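Rolness Two-Jaw vs. Truvport Adaptive: a month with two grippers in simulation

Posted 2023-10-06

I do most of my arm work in simulation these days (cheaper, quieter, and I can do it in socks), so when I finally sat down to pick a gripper for the Henddale bench I tried the sim models first. The two on my shortlist were the Rolness Two-Jaw, a plain parallel gripper, and the Truvport Adaptive, which has jointed fingers that are supposed to fold around whatever you hand them. Both ran on the same arm with the same Mansour controller plugin, so any differences you read below should come from the grippers and my own clumsiness.

Setup

Rolness wins this one easily. Load the model, point the controller at it, done before my coffee was ready. The Truvport took me most of an evening! There are a lot more joints in there, and the default contact settings made the fingers buzz like an angry phone whenever they closed on something thin. I had to drop the time step and soften the closing force before it calmed down. The manual has one paragraph on this and it's in the wrong chapter.

The grasp test

I gave each gripper 200 tries on a mixed pile of odd-shaped objects, with random placement on the tabletop and a new surface texture each time. The Rolness missed or dropped 16. The Truvport missed or dropped 9. That's closer than I thought it would be, and on boxes and blocks I couldn't tell them apart at all.

Long skinny things are another story. The Rolness likes to pinch a rod and then let it swing, and you can watch it happen in slow motion while yelling at your monitor. The Truvport hangs on much better at an angle, which matters to me because half my real jobs are handles and sticks of some kind.

Camera view

My one real gripe with the Truvport is how much room it takes up in the close camera. Those black linkages spread out along the bottom and fill the right corner, so anything sitting down there is hidden. The yellow shaft I use for angled holds still shows up nicely against the brown marble texture, but my detector kept losing small stuff near the fingers. I ended up moving the camera mount, and I'd plan on doing the same.
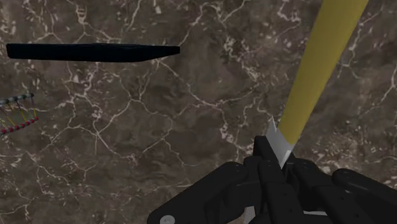
Price and verdict

The real Truvport is $700 more than the Rolness, which made me wince. If you're moving boxes, save your money and get the Two-Jaw, you'll be happy. For tools, rods and weird shapes I'd pay up, and I did. It's on order for the Henddale bench, and I'll add an update once I've had some proper time with the hardware.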